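Chapter 5
Evaporation, or Where Does the Water Go?

I'm going to start this chapter in the kitchen, because that's where I first got curious about evaporation and I've never really gotten over it. My first apartment was in Grandale, a damp little town where the towels never seemed to dry, and I spent far too many evenings looking at plates and wondering what was taking them so long. (I had a lot of free time and no television.)

You already know the basic fact. Water that's left out goes away. You learned that before you could tie your shoes! But ask yourself where it goes, and how it manages to leave when the room is nowhere near boiling, and things get a lot more interesting.

A dish rack is a pretty clever answer to a physics problem. Stack wet plates flat and the water gets trapped between them. Stand them up on edge with a gap in between and two things happen: gravity pulls the big drops down, and air can reach both faces of every plate.
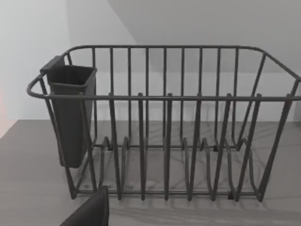 Figure 5.1 A wire dish rack. The tall back wires give plates something to lean against.

So gravity does the first part of the job, and evaporation has to finish it. The thin film that stays behind is what we care about in this chapter. Water molecules in that film are all jostling each other, some slow and some fast, and every so often a fast one near the surface breaks loose and flies off into the air. No boiling needed. The fast ones leave, the slower ones stay, and the film that's left gets a tiny bit cooler. You've felt this yourself if you've ever stepped out of a pool on a breezy day.

Four things control how quickly it all goes: temperature, surface area, moving air, and how much water vapor the air is holding already. That last one was my trouble in Grandale. When the air is humid, plenty of molecules are landing back on the plate while others are leaving, and the net result is a plate that's still wet at breakfast.

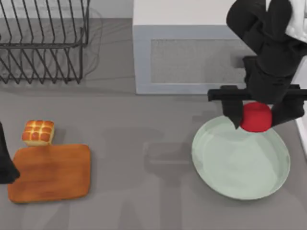 Figure 5.2 Kitchen things on a countertop, including a rack, a microwave, a bread roll, and a cutting board.

Surface shape matters too, and students tend to underrate it. Pour a cup of water into a tall glass and another cup into a wide, shallow dish, and the dish will win the race every time, as long as they're sitting side by side. Same water, same room, much bigger surface. Bread plays by similar rules, by the way. A sliced loaf goes dry faster than a whole one, partly because you've opened up so much new surface (staling has some chemistry of its own too, and we'll get to it in Chapter 16).
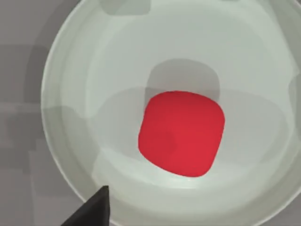
Before you read on, try the race at home. You'll need a measuring cup, one narrow container, one wide one, and some patience. Put the same amount of water in each, leave them next to each other overnight, and measure what's left in the morning. Write down your guess first! I always make my classes do that, and there's always somebody who swears the tall glass will win.

In Section 5.1 we'll put numbers on that race. After that we'll head outdoors to Lake Tawhiri and work out how a lake loses water on a still day and on a windy one, which is the same plate problem with a much larger plate.

Vimen Press | Questions about this chapter? Contact us | © Vimen Press, revised 6/14/25 | Back to top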